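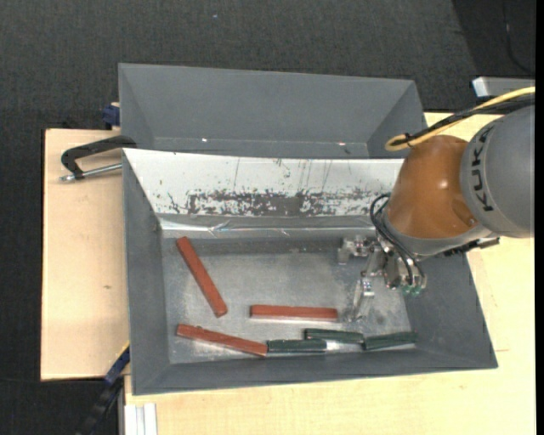
Ebenezer Nutsugah wrote in to ask why his arm drifts after every cold start, even with the joint offsets saved. Usually the offsets were taken before the gearboxes warmed up. Redo them this way.

1. Run the arm through its full range for 15 minutes at low speed.
2. Park it at the home pose and open the Plerel console.
3. Type "zero all" and wait for the prompt. On older Osden controllers this takes almost 2 minutes – don't press anything.
4. Touch the calibration pin 5 times from different directions and save each reading.
5. Delete any reading that sits well away from the others, then write the rest to slot 322.

Restart the controller and touch the pin again. If the tip still misses, check the wrist belt tension before repeating step 3.

Lerura wrists need the extra cable clamp fitted first.

Last edited 1/26/19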